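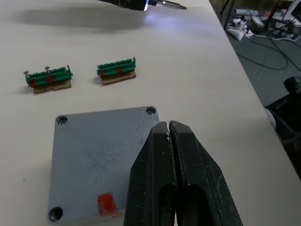
Karpenko Cast Aluminum Enclosures

Home | Products | Enclosures | Accessories | Finishes | Ordering | Contact

The Karpenko range covers small and medium die-cast boxes for wiring, sensors, switches and hobby electronics. Every box comes as a body, a lid, a gasket and a bag of screws. They are sold by Ororgate from our warehouse in Imden, singly or in cartons of 10.

Last updated: November

What the boxes are for

Most customers buy these to protect a small circuit board or a set of terminals in a place where a plastic box would crack or get kicked. Typical jobs are pump controls, gate openers, workshop lighting, guitar pedals and junction points along a cable run. The metal body also cuts down on electrical noise, provided the lid is screwed on and the box is properly grounded.

They are not meant for use under water, and they are not rated for areas with explosive gas or dust. If you need either of those, ask us about the Grodano line, which is a different product with its own paperwork.

Sizes

The square model, K-100, measures 100 mm on each side. The rectangular model, K-128, is 128 mm long and shares its screws with the K-100. The gaskets are different. Please check which one you have before ordering spares, as we get a lot of returns on this one item.

Both sizes come in a shallow and a deep body. Lids fit either depth. Inside dimensions are smaller than outside dimensions because of the wall and the screw posts, and the corners lose the most room. If your board has square corners, measure across the posts before you order. Drawings for both models are available by email.

Finish

Standard boxes are supplied unpainted. The surface is left as it comes after tumbling, and slight differences in color from one batch to the next are normal. Small marks from casting and packing are also normal and are not treated as a fault. Painted boxes in black, light gray or dark green take longer and cannot be returned unless damaged in shipping.

If you plan to paint a box yourself, wipe it down with a degreaser and use an etching primer first. Ordinary spray paint put straight on bare aluminum tends to lift around the screws. Mask the edge where the gasket sits. Paint there stops the lid from closing flat.

Drilling and cutting

The walls can be drilled with ordinary twist bits. For cable glands, a step drill makes a cleaner hole and is less likely to grab. Support the wall from inside with a block of wood, go slowly and use a little cutting fluid. Take the gasket out before you start and keep it away from the chips.

We also offer drilling to order. Send a sketch with hole sizes and distances from the nearest edge. Khrystyna Stelmakh in our order office checks every sketch before it goes to the shop and will write back if a hole lands on a screw post. Customer-drilled boxes cannot be exchanged.

Fitting the lid

Set the gasket in the groove with the join away from any cable entry. Start all the screws by hand, then tighten them a little at a time, working across the corners. Stop when the gasket is evenly pressed. The threads are cut directly into the casting and will strip if forced — a hand screwdriver is enough, and we advise against power drivers.

If the box will be opened often, ask for the brass insert option. It adds a few days to the order and is only available on the deep bodies.

Spares and accessories

Gaskets, screw sets, mounting feet and blank lids are kept in stock for both sizes. Screw set part number is 1334 and covers one complete box, with a spare screw. DIN rail clips are sold in pairs. Cable glands are listed on their own page.

Ordering

Orders placed before 2 p.m. normally leave the same working day. Drilled, painted and insert orders are quoted separately. For carton prices, write to the order office with the model, the depth and the quantity you have in mind.

Contact the Ororgate order office, Imden | © Ororgate | Back to top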